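About Givow Flooring School

Givow teaches people to lay, repair and finish wood floors. We started in Lotedstead with 2 rented rooms, a borrowed table saw and a waiting list that filled up faster than we could buy knee pads! Today we run classes there and in Clemton, and we still get excited when a first row goes down straight.

Most of our students have never held a flooring nailer. Some are fixing up a first house, some want a new trade, and a few are retired and simply love wood (they tend to stay late and ask the best questions).

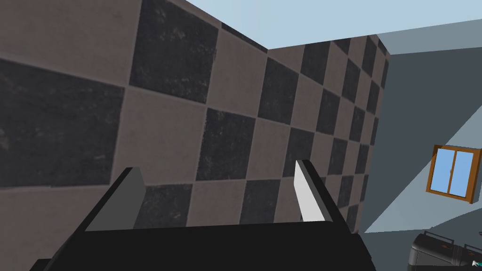 What you'll learn

The basic course runs for four weeks, evenings only. You'll check a subfloor, plan a layout, cut around door frames and pipes, and sand a floor without leaving swirls. After that comes the Sârbu course, named after the street where our founders laid their first paid floor. It covers herringbone, borders and stair treads, and it's hard work in the best way.

Tuition for the basic course is $800, tools and practice boards included. Bring boots and a pencil. You will lose the pencil.

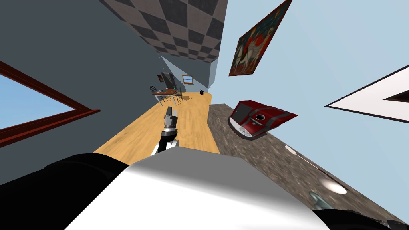 Layout is the lesson we love teaching most. Before anyone opens a box of boards, we spend a whole evening on which way they should run, where the light comes in and how the last row will meet the wall. A pale orange plank floor next to a slate-gray wall, like the one shown, is a great one to talk over in class, with the dark reddish-brown window frame giving you a third color to think about when you choose a stain. Students argue about it happily, and we let them.

Joining us

New basic classes open in November at both schools. Call or stop by the Clemton shop any evening and watch a class before you sign up. We'd love to show you around.

Page updated 05/09/2021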